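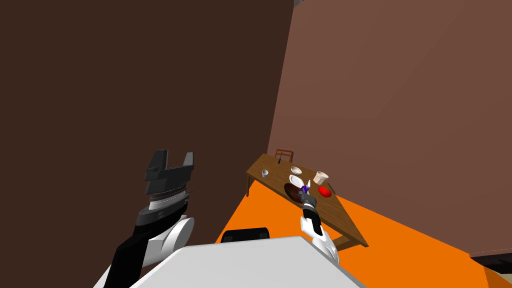 Speaker notes – "Do you need the connected fryer?"

Slot is 30 minutes including questions. Keep the opener short, they've just had lunch.

Start with the question I get most from owners: should the next piece of equipment be a smart one? My answer is usually no, and I'd like to spend the session on why "usually" is in there.

Slide 2. The sales claim. Rilach and Drastel both say connected equipment pays for itself. Ask the room: pays for itself compared to what? In every brochure I've read, the comparison is an old machine that was badly maintained. Of course the new one wins. A new plain one would win too.

Slide 3. What the data is for. Terence Furnival let me look over the dashboard for his two restaurants. He had 19 alerts waiting, and the oldest was from August. Most said a filter needed attention. His line cook knew that already, he could smell it. Pause here, it gets a laugh.
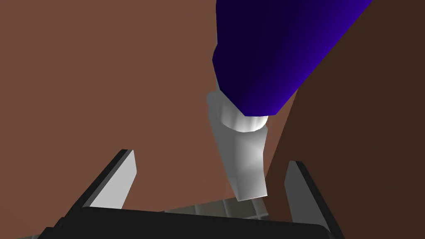

Slide 4. Subscription. Read the contract before the spec sheet. What still works if you stop paying? I have asked this of four reps and had one clear answer. If recipes live on their server, you are renting your own menu.

Slide 5. Where I've changed my mind. Walk-in temperature monitoring. Cheap sensors, a text at 3 a.m., a cooler full of product saved. Béla Simon lost roughly $2000 of stock in one night before he put his in. I can't argue with that and I won't try. Note that his sensors are not part of the cooler – they stick on the wall, and he can swap brands when he likes.

Slide 6. Training. Touch screens are sold as easy for new hires. Maybe. Jordan Yeoman timed hers on the Wragg oven and they were no faster than on knobs after the first week. One kitchen, so don't oversell it. If someone from Wragg is in the room, let them answer.

Slide 7. Service. Who comes out, how far away are they, and do they carry boards on the truck? Leave this up for a full 60 seconds so people can write it down.

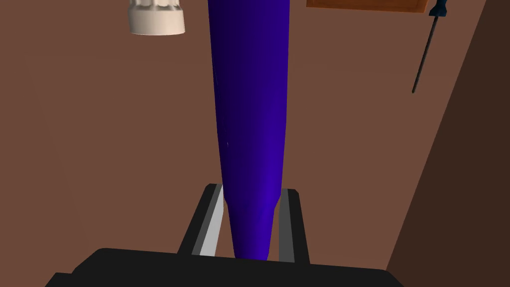
Simulated view: gripper fingers on either side of a tapered violet object.

Last slide is just my email. Dorin Olteanu has the handouts by the door. If we run over, drop slide 6 and go straight to questions.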